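Handling and Storing Fresh Fruit
Unit 4 handout, Kitchen Basics
Instructor: Maja Czarnecka
Prargate Adult Education

Read this before the practical. Bring it with you, along with a pen and a clean dish towel. The knives and boards are already in the room.

1. Two kinds of fruit for storage purposes

Fruits are grouped in many ways. For storage, the most useful division is between fruit that keeps ripening after it is picked and fruit that does not. The first group is called climacteric. It includes apples, pears, bananas, peaches, plums and avocados. The second group is non-climacteric and includes oranges, lemons, grapes, cherries and strawberries.

An orange is as sweet on the day you buy it as it will ever be. Leaving it on the counter will not improve it. A hard pear left on the counter will soften, and the starch in it will turn to sugar. Apples are a slightly odd member of the first group. They do go on ripening, but most of them are sold ready to eat, so at home the change you notice is mainly loss of crispness.

2. Ethylene

Ethylene is a gas that ripening fruit gives off. It also speeds up ripening in other fruit nearby. Apples give off a lot of it. Oranges give off very little and do not depend on it to ripen, but long exposure can age the peel and make decay more likely.

For a bowl that will be eaten in a few days, mixing the two is fine. For longer storage keep them apart. Keep apples away from leafy greens, cucumbers, broccoli and carrots as well. Greens turn yellow and carrots can turn bitter.

3. Looking at the skin

Set the fruit out on a plain, light surface under good light before you sort it. Color is easier to judge against white than against a patterned cloth or a wooden board. 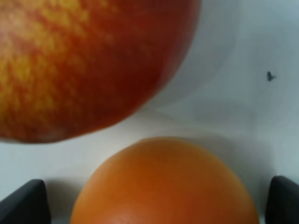 Figure 1. Apple with mixed red and yellow skin; orange with evenly colored, finely dimpled peel.

Two colors on an apple are normal. Botanists and growers speak of the ground color, which is the green or yellow underneath, and the blush or overcolor, which is the red on top. Blush depends on variety and on how much sun that side of the fruit received. It is a poor guide to ripeness. The ground color is better: as an apple matures it usually moves from green toward yellow. The small dots on the skin are lenticels, the openings through which the fruit exchanges gas. They are not damage.

Orange peel has two layers. The outer one, the flavedo, holds the color and the oil glands. The white one under it is the albedo, or pith. The dimples on the surface mark the oil glands. An orange with some green on it may be fully ripe, so do not reject it for that alone. Go by weight in the hand. Of two oranges the same size, the heavier one generally has more juice.

Put aside any fruit with the following:
soft or sunken spots
broken skin
mold, including at the stem end
a sour or fermented smell

4. Washing

Wash fruit just before you use it, under cool running water, rubbing with your hands. Use a clean brush on firm fruit. Do not use soap. Wash oranges even if you plan to peel them, as the knife or your fingers will carry dirt from the peel to the flesh. Dry with a clean towel.

5. Where to keep it

Apples: refrigerator, in the drawer, in a perforated bag. They last several weeks. On the counter, plan on about a week.
Oranges: counter for up to a week, refrigerator for two to three. Do not seal them in plastic, where moisture collects and mold starts.
Cut fruit of either kind: covered container, refrigerator, within two hours of cutting.

Check stored fruit every few days and take out anything that has gone bad.

6. Browning

Cut apple browns when enzymes in the flesh meet oxygen. Acid slows it down. Orange juice works but lemon juice is stronger. Orange segments do not brown in this way and can be cut ahead.

Practical

Work in pairs. Each pair needs 800 g of apples and 630 g of oranges, weighed whole.

Sort, wash and dry the fruit. Record any pieces you put aside and the reason.
Core and slice the apples. Leave the skin on.
Divide the slices into three bowls: plain, with lemon juice, with orange juice.
Peel and segment the oranges over a bowl and save the juice.
Weigh 100 g from each apple bowl, spread it on a white plate and note the color at 5, 15 and 30 minutes.
Weigh the peel, cores and pith together and enter the figure on the waste line of your sheet.

Hand in one sheet per pair. Sheets are due 25 May 2026, at the start of class.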